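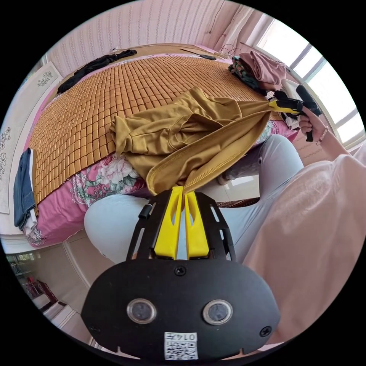 The Kodis replay tool will draw a smooth path for almost any two-gripper session you give it, and a smooth path is weak evidence of anything. Treat it as a guess until you have run the checks in this section. Cloth is where the guess is most likely to be poor. With a shirt pulled taut between two sets of yellow fingers, each gripper limits where the other can go, and a small error in either track shows up as fabric that stretches or shrinks in replay.

23/05/2020 — Kodis documentation desk, Closano
Reading time: 3 minutes

4.3 Checking two-gripper alignment

Before you start

You need one finished session from each gripper, the calibration file for each, and Kodis with the Sezer tracking module installed. If either session was recorded at a rate other than 60 frames per second, stop and convert it first. The import screen offers to convert for you. We don't recommend it. It repeats frames to fill gaps and leaves no mark in the log.

Steps

1. Open Kodis and choose New Pair.

2. Load the left session, then the right. The software guesses which is which from the file order, so swap them by hand if the guess is wrong.

3. Attach the calibration file to each session. Read the device number on the label and compare it with the number in the file. The label may be upside down in the view.

4. Run Sezer with the default settings. Leave Auto Smooth off. Smoothing hides the jumps you are trying to find.

5. When tracking ends, open the Residuals tab. Ignore the green check mark on the summary page, which only tells you that the module ran to the end.

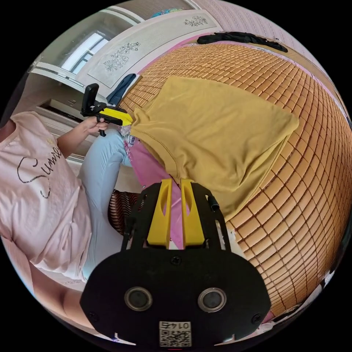
6. Sort the residuals from high to low and step through the worst 26 frames, one at a time. At each frame, compare the drawn fingertips with the real ones. If they are apart by more than the width of a finger, mark the frame as bad.

7. Look for runs of bad frames. A single one can usually be dropped. A run means the tracker lost its place, and everything after the run is suspect even if the numbers recover.

8. Save the marked pair under a new name. Kodis overwrites by default.

Caution: Do not use the confidence score as a pass mark. In our Murnden test set, a pair with a score of 74 had a clean track and another with the same score had the two grippers passing through each other.

Note: Repeating patterns, such as woven mats and printed wallpaper, can pull the tracker one tile over. The path stays smooth when this happens, so check position against something that does not repeat — a window corner, for instance.

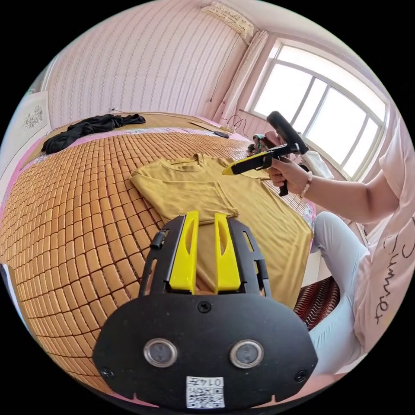
Figure 4.3. T-shirt laid on a tiled mat, with the second gripper held over it.

If the check fails

Rerun Sezer with Pattern Guard switched on. It is slower, and on the Murnden set of 1,521 pairs it fixed some tracks and broke others, so repeat steps 5 to 7 in full afterward. If the second run also fails, discard the pair. Hand-editing the path is possible in the Curve panel, but the edited track should never go into a training set.

The fold-state labels described in 4.4 depend on this alignment. Do not generate them from an unchecked pair.

Contact | © 2020 Closano | Back to top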